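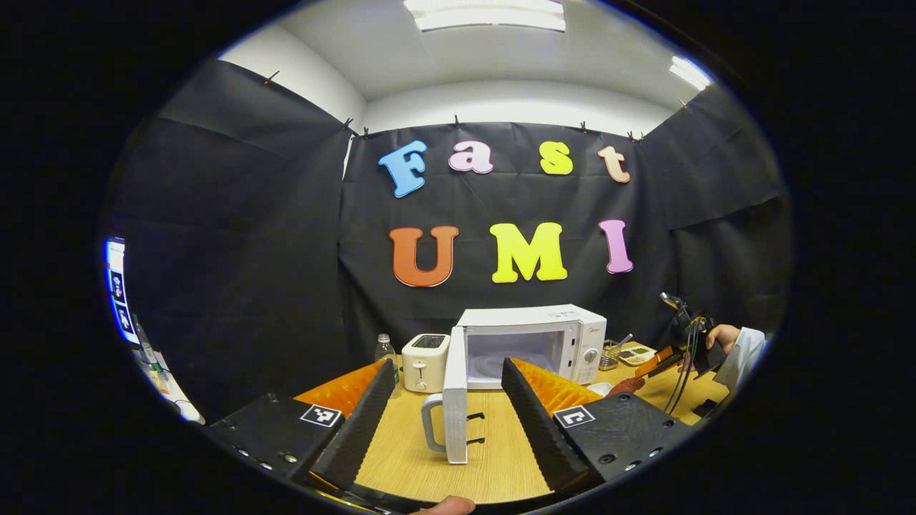

Microwave door open, toaster and water bottle for company. Letters up on the back cloth.

Quick one because I have 3 tabs of real work open and a cup of soup I keep forgetting.

So. The counter. I said I'd write up how the table got put together and then didn't for most of July, and now two people have asked in the comments what the black stuff is. It's cloth. Plain black fabric, three sides, clipped along the top. That's it. No paint, no boards.

How it started: I wanted one surface in the place with only kitchen things on it. The old setup was a shelf and a half, with the toaster up high where you had to fish for the slot by feel, and the microwave wedged in sideways so the door only opened most of the way. Most of the way is no good. You can't get a dinner plate in at most of the way. You tip it, the peas go, you know the rest.

The table

Pale wood top, nice grain, came from Drilita (the secondhand place, not the bakery, there are two and they both get annoyed if you mix them up). Wiped down with soapy water and then left alone. I was going to oil it. Bought the oil. The oil is in a cupboard. The tabletop is fine.

What I care about is depth. You want a microwave to sit well back and still have room in front for the thing you just took out of it, which is hot, and which you want to put down right now and not after a walk. My old shelf gave you nowhere. I used to put bowls on top of the toaster. Don't.

The microwave

White, one round knob, a see-through tinted window. I had a push button one before, with a popcorn setting and a potato setting and a beep I could hear from the stairs. Went to a knob and I'm not going back. Turn it, walk off. The only bad thing is short times. Anything under a minute is a guess, so I turn it well past and then back to where I want it. Works ok for butter.

I leave the door open after I've cleaned it. Bit of vinegar and water in a mug, run it till the window fogs, wait, wipe. Then open door for an hour or so. My last one got a smell that I never got rid of, sort of old soup plus cardboard, and I blame shutting it up damp. People say it's bad for the hinge to leave it hanging open. Maybe? Three years with the last one and the hinge outlived everything else on it.

Do wipe the little hooks on the edge of the door too. I'd never once looked at those before this summer. On the old one there was cheese on them. I don't know how.

The toaster

Small, white, lever on the front. It sits just left of the microwave and I went back and forth on this for far too long. Tried it on the right, but that's the side the knob is and I kept reaching over a warm toaster to turn the microwave off. Moved it left. Done. Crumbs get shaken out over the sink when I remember, so, not often. I did it before I wiped the table this time, which is the right order, the other times I did it after and had to wipe the table agian.

The water bottle lives further along from the toaster. It was supposed to be a proper jug. I keep looking at jugs. There was a nice one at Ngata but the handle was so thin I didn't trust it full.

The cloth

OK the bit people asked about. The wall behind was white and marked and I didn't want to paint. Fabric from Neltusby, off the end of a roll, so it was cheap and it was also folded up in a bag for ages before I got to it. Hence wrinkles. I meant to iron it. I ironed one corner of it and it took so long that I looked at how much was left and hung it as it was. They've dropped a bit on their own. Not all the way.

Clips along the top edge, small dark ones. Go heavier on the clips at the corners where the side pieces meet the back, it pulls there. First go I spaced them out nice and even, and the corner sagged overnight and by breakfast was behind the toaster. Now I've got two close together at the left corner and it's stayed put.

And the letters! Foam, all diffrent colors, with a thin white edge round each one. FAST has a big F and the rest small, UMI is all capitals underneath. Pinned straight onto the cloth at the back. I like them a lot more than I expected to. On white they'd look like a nursery, on black they really pop. Pinning beats tape by miles. Tape holds foam for one afternoon, then takes the fuzz off the cloth with it when it goes.

If you do this, lay the word out flat on the floor first. I pinned the top row by eye, stepped back, and took it all down again. Pins leave no mark that I can find.

What's left

Hokov do a shallow tray that might fit under the toaster for the crumbs. Have to measure. The lights overhead are bright enough that I don't need a lamp, so that's one thing off the list. And some kind of hook for the oven mitt, which at the moment has no home and ends up in the other room.

Also someone wanted to know if the cloth gets greasy. Not so far, but I don't fry anything near it, it's toast and reheating only over there. It'll come down for a wash in the fall and I'll say then if it shrinks.

Soup's cold. Back to the microwave with it.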